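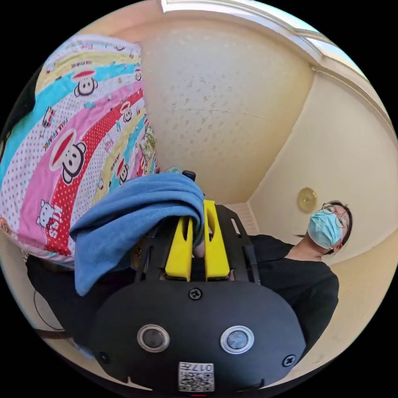 Une serviette bleue pliée et la couverture aux singes, côté Trollham.

Trollham, le coin du linge
LISEZ-MOI du dossier

Salut ! Si vous ouvrez ce dossier, c'est sans doute que vous cherchez soit les photos de linge, soit les fiches de pliage qui vont avec. Les deux sont ici, un peu mélangées, et je vais essayer de vous éviter l'heure que j'ai moi-même perdue à m'y retrouver en juin.

Trollham, c'est le nom que je donne à la petite pièce et à tout ce qui s'y plie : des serviettes, des torchons, des draps, des couvertures d'enfant. Le dossier voisin s'appelle Plellodbridge et concerne la cuisine (vaisselle, bocaux, tiroir à couverts). Ne mélangez pas les deux s'il vous plaît, j'ai déjà passé un jeudi entier à retirer des louches du linge de toilette.

Ce qu'il y a dedans

Le dossier contient 400 photos et 2 fichiers texte. Les photos sont dans « vues », les textes à la racine. Le premier fichier, « pieces.txt », donne une ligne par pièce de linge : un nom court, la matière quand je la connais, la couleur dominante, le motif. Le deuxième, « plis.txt », raconte comment chaque chose se plie chez moi. C'est très personnel, je préviens ! Je plie les serviettes en trois dans la longueur puis en deux, et je sais que ça fâche des gens.

Comment je nomme les choses

Pour les unis, c'est simple : « serviette-bleue », « torchon-gris », et voilà. La serviette bleue en tissu éponge est d'ailleurs ma préférée pour commencer. L'éponge garde bien le pli, et un bleu moyen comme celui-là se repère tout de suite dans une pile.

Pour les imprimés, j'ai longtemps hésité. La couverture aux singes porte de larges bandes courbes roses, rouges, bleu clair, jaunes et blanches, avec des petits pois sur beaucoup d'entre elles et des têtes de singe à casquette rouge un peu partout. Allez résumer ça en une couleur... Dans la première version j'avais mis « multicolore », et ça ne servait à rien du tout puisque la moitié des couvertures d'enfant l'étaient aussi. Maintenant je note le personnage d'abord et le fond ensuite, donc « couverture-singes-rayures ». Pareil pour tous les autres tissus à bestioles.

Si une pièce est pliée, j'ajoute « p » à la fin du nom. Suspendue ou étalée, j'ajoute « s ». En boule, « b », et il y en a beaucoup.

Les étiquettes

Il y a 3 états possibles dans la colonne « pli » : fait, en cours, à refaire. « En cours » veut seulement dire que le tissu est replié sur lui-même sans avoir la forme finale décrite dans plis.txt. Je ne cherche pas à deviner la suite, je note ce que je vois sur la photo. « À refaire », c'est quand les bords se baladent franchement.

Quand plusieurs tissus sont visibles ensemble, chacun a sa ligne. Une couverture au fond compte autant qu'une serviette au premier plan, même si on n'en voit qu'un bout.

Ce qui cloche encore

Les bleus, surtout. Entre « bleu », « bleu moyen » et « bleu clair », j'ai changé d'avis plusieurs fois en route, et je n'ai pas tout repris. Si vous triez par couleur, prenez les trois d'un coup.

La pièce est petite et les vues sont très courbées, alors ne mesurez rien dessus. Les rayures droites deviennent des arcs, les bords d'un drap gonflent comme une voile. Pour les dimensions, il vaut mieux aller voir pieces.txt, où j'ai passé le mètre ruban (pas sur les housses de couette, j'ai craqué avant).

Les matières sont notées au toucher. Quand j'ai un doute, la case reste vide.

Versions

Stallitus : la toute première, sans les couvertures. Elle traîne encore chez certains d'entre vous, jetez-la.

Fu : la version actuelle, avec les motifs renommés et la colonne « pli ». Le nom est court, j'en avais assez de taper l'autre.

Je vise 2000 photos pour la suivante, avec beaucoup plus de draps-housses, parce que mon texte sur le pliage des draps-housses est franchement nul et que j'ai besoin de matière pour le réécrire. Si vous avez une méthode qui marche, je prends !

Pour corriger une ligne

Modifiez directement pieces.txt, gardez l'ordre alphabétique et mettez un mot dans la colonne « remarque ». Pour plis.txt, écrivez-moi avant, j'y suis un peu attachée.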